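Removing stickers from a matte cabinet door without leaving shiny patches

Posted in Home and Furniture > Cleaning and Surface Care
Tags: adhesive residue, cabinet, matte finish, glass jars

ovenrack_88

I have a tall storage cabinet with a smooth, matte, light tan door and a thin dark gray metal edge. The handle is a black vertical one on the left side. The cabinet is going to a new owner on Wednesday and I want the door cleared of stickers before then.

The stickers are of several kinds. There is a small white paper label near the top, a slanted white and gray one in the upper left, and then the decorative ones: a film clapperboard, a tied black garbage bag with a white outline, and a gray classical bust lower down on the right. 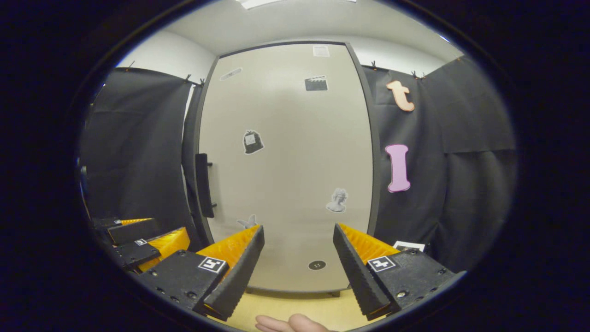

I do not know what the door is made of. The tan surface could be paint, powder coat or a film over board. The seller's page for the Clistia line says only "easy-care front," and the care sheet is lost. A magnet does not hold on the tan part, so I assume it is not steel.

What I have tried so far, on the inside face of the door near the bottom:

Warm water and dish soap. No visible effect on the finish.
A melamine sponge, light pressure, 10 strokes. It left a patch that is shinier than the area next to it when the light comes from the side. I have stopped using it.

What I need to know:

Which solvent is least likely to change the sheen of an unknown matte surface.
Whether the paper label should be treated differently from the others.
Whether I should expect a color difference under the stickers. The cabinet stands where it gets afternoon sun.

I also keep open glass jars in the same cabinet, and they have printed labels I would like to get off at the same time if the method is the same.

enon_workshop

Paper and plastic stickers need separate methods.

Plastic (vinyl) stickers. Heat first, solvent last. Set a hair dryer to medium and hold it a hand's width from one corner until the sticker is warm to the touch. Lift the corner with a fingernail or a plastic card. Pull back on itself at a flat angle, slowly, keeping the pull close to the surface. If it starts to tear or stretch, stop and warm it again. Do not use a heat gun. If the front is a film over board, too much heat will lift the film along with the sticker, and that cannot be put back.

Paper stickers. Heat does little because the paper splits and the glue layer stays behind. Lay a folded cloth, damp with warm water and soap, over the label and leave it there until the paper is soft. Then roll the paper off with your thumb. Keep the cloth away from the metal edge. If the core is particleboard and the joint is open anywhere, water gets in and the board swells.

Residue. Work in this order and stop at the first one that does the job:

Dish soap and warm water.
Cooking oil on a cotton pad, left on the glue only, then soap and water to remove the oil.
Isopropyl alcohol on a cloth. Test on the inside face first, let it dry fully, look at it from the side with a lamp.

Avoid acetone, lacquer thinner and anything with a scouring powder in it. Avoid the melamine sponge, as you found. It is a fine abrasive. On a matte finish it levels the texture, and the result reads as shine. It cannot be reversed by cleaning. Your test patch is inside and low down, so I would leave it.

Color difference. Possible, given the sun. Whatever was covered will show the original color and the rest will have shifted. Cleaning will not even that out. Tell the buyer before pickup.

Jars. Glass tolerates nearly anything, so the order can be reversed and you can start with the stronger product. Are they empty, and what is the closure?

ovenrack_88

Thank you. The vinyl advice is clear. I will do the paper label tonight.

On the jars: the one I have out now is clear glass with a threaded neck, no lid. It has a shallow layer of cloudy, slightly yellowish liquid at the bottom. The label is low on the body, yellow and white with dark lettering.
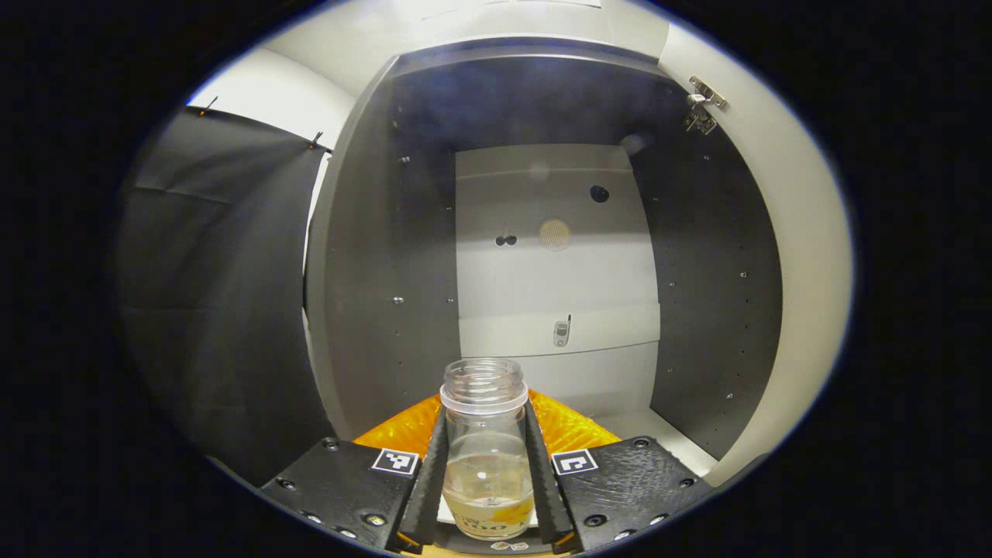
I would empty it and then soak it in the sink. The other jars have the same thread, so whatever works on this one will be used on the rest. The neck looks a little frosted compared with the body. I do not know if that is deposit or the glass.

gajewski_refinish

Agree with most of the above, with two corrections.

1. Oil on a matte surface. It works on the glue, but if the finish is porous the oil leaves a dark halo that takes several washes to get out. I would go to alcohol before oil on a matte door and keep the oil for the jars. Use the alcohol on the cloth, never poured or sprayed on the door, and wipe inward toward the center of the residue so it does not spread.

2. Sandpaper. Not mentioned yet, but somebody always suggests 800 grit to "bring the matte back" on a shiny spot. Do not. It gives a scratch pattern that runs one way and is more visible than the shine.

For the jar: empty it first. If you cannot identify the liquid, keep it out of any container used for food and do not mix it with another cleaner. Rinse, then fill the jar with warm water so it stays down, and stand it in a bowl of warm water with washing soda. The water level should be above the top of the label. Leave it 2 hours. Most paper labels slide off whole. If the label is plastic, skip the soak and use oil.

On the frosted neck, run a fingernail across the thread. If it feels chalky, it is mineral deposit and white vinegar will take it off. Rinse out the washing soda before the vinegar goes in or they will neutralize each other. If it feels the same as the body, leave it alone.

tallboy

just use Ovimance spray, worked 100% on my fridge. left it on overnight

gajewski_refinish

Is your fridge door painted steel? The poster's door is an unknown material with a matte finish. I would not leave any spray on it overnight.

ovenrack_88

Update. Paper label is off with the damp cloth, no mark. The clapperboard came off in one piece with the dryer. It left a thin line of glue on the right side, which went with alcohol on the second pass. I looked at it with a lamp from the side and see no change in sheen.

There is a slight color difference where the clapperboard was, lighter than the rest. I have told the buyer. The garbage bag and the bust are next. The washing soda loosened the jar label at the edges but not the middle, so it has gone back in the bowl.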